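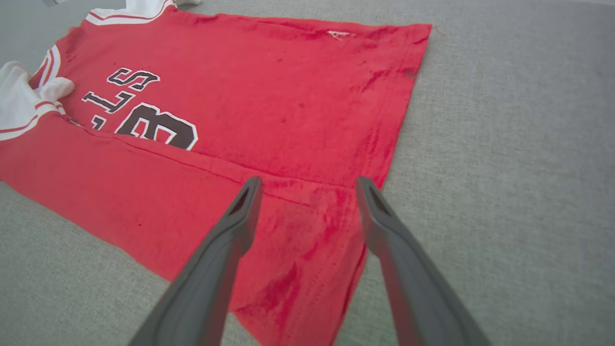
How to tell if a new local place is worth your Wednesday night

Every opening in Vornesham gets the same write-up: warm welcome, local produce, a menu that "changes with the seasons." I've read enough of them to stop believing any. Before you book, try the following.

1. Walk past first, at 7 in the evening on a weekday. Opening weekend tells you nothing, as half the room is friends of the owner and the other half got a voucher. A dull Wednesday in March is a fair test.

2. Read the menu in the window, all of it. When Trolter opened on the high street it had 87 dishes listed, in four cuisines. I don't care how good your chef is. The kitchen at the back of that building used to struggle with toast.

3. Check the prices are there. "Market price" on a fish is normal. "Market price" on a burger means keep walking.

4. Look up the reviews, then sort by lowest. Ignore anyone complaining about parking. Look for the same gripe from different people: cold plates, a service charge added without a word, an hour's wait for a starter. If all the five-star ones went up in the same week and use the phrase "hidden gem," draw your own conclusions.

5. Ask what "local" means. Imogen Whitlock, who edits the residents' newsletter, put this to the manager at Dolix and was told the bread came from "a local supplier." Local to whom? She never got an answer, though the bread was fine.

6. Go for one course and a drink. Don't let them talk you into the tasting menu on a first visit. If it's good you can go back, and if it isn't you're out $14 and still have time to eat at home.

7. Give it three months. Places change once the launch money runs out. Šimek was poor when it opened, and I said so at the time. Tracey Garside kept telling me to try the dumplings again. I did, and they're now decent. The coffee still isn't.

One last thing on follower counts. Dolix had 2,618 before it had served a single meal, and I'd like to know who they all were.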